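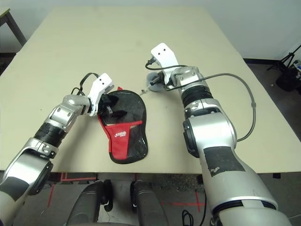 She has been playing table tennis since grade school, and for the last six years she has also been the person at the Fivside club who looks after the loaner gear. That means ten paddles, ten cases and one long shelf, and when I stopped by in August she was happy to talk about all of it, though mostly, as it happened, about the cases.

"People will spend a whole evening picking out rubber," she told me, pulling a chair around so I could sit. "Then they toss the paddle in the bottom of a gym bag with their shoes. It breaks my heart a little!"

Her own first case was a hand-me-down from an aunt, and she still has it at home, although the zipper gave out long ago. She likes the kind that follows the outline of the paddle, wide at the head and narrow at the handle, because it takes up so little room on the shelf and you can tell what it is with your eyes half closed. She is fond of a bit of red, too. Black cases vanish into black bags, she says, and she has spent more evenings than she cares to remember on her knees looking under benches.

I asked what goes wrong with them, and she laughed and said how long have you got. Zippers come first. Most members, in her experience, grab the case by the lid and yank, and the curve is where the teeth suffer.

"You want to lay it flat on a table, hold the rim with one hand and take your time going around," she said. "It's a bend, so treat it like a bend. My grandmother sewed, and she would never have let anybody rush a zipper around a corner." 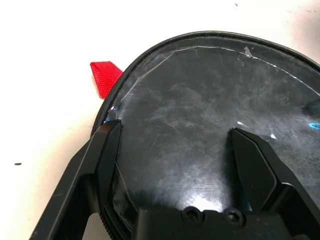 The red woven tab at the zipper seam, and a lid with plenty of smudges and fine scratches.

Shiny lids are her other subject, and she went on about them quite cheerfully while the kettle boiled. They show every thumb. She wipes hers with a soft cloth, barely damp, and leaves the scratches alone. A member once gave her a bottle of Oltard polish as a thank-you, and she used it one time and went back to the cloth — it made everything slippery, she said, and it smelled like a dentist's office.

What about the clear film some lids have on them? She has gone back and forth on that over the years. Her husband peels it off anything the minute it comes into the house, and she tends to leave it until the edge starts to lift and collect lint.

"Then I can't stand it, and off it goes," she said. "But I do understand wanting to keep a thing new for a while."

Before I left she showed me how she puts a paddle away, handle down, both sides wiped first, and then she made me do it too. I went too fast around the curve, and she had me start over.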